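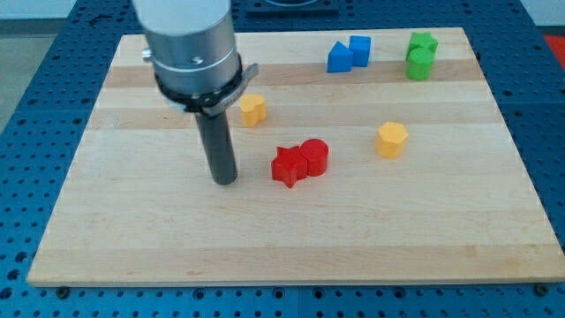 Small colored blocks on a maple board with pale, straight grain.

14 shares | 2 comments

Maple moves. A flat-sawn board that leaves the shop at one moisture content will settle at another once it reaches a heated room, and the difference shows up across the grain. Length hardly changes. Width can change enough to crack a glued frame or lock a sliding lid.

Pankaj Sengar dries hard maple for toy and game makers at Howlader, a small mill outside Odstead. His kiln schedule runs 18 days for the stock he sells most. The temperature is held low at first, while the free water leaves the cells, and raised in steps after that. If the surface dries too far ahead of the core, the board case-hardens and will pinch a saw blade when it is ripped.

"People ask for it faster," he says. "I can do it faster. Then they call me in August."

After drying, the boards are stacked on stickers in a conditioning room for 2 weeks. Each pack is checked with a pin meter at both ends and in the middle.

Yuxi Xue buys from the mill for her workshop in Didton. She cuts oversize, waits, and planes to final thickness only after the blanks have stopped cupping. Waste on a typical batch runs up to 2 percent. Finish is a thin oil, applied to both faces so that they take up moisture at the same rate. End grain gets an extra coat.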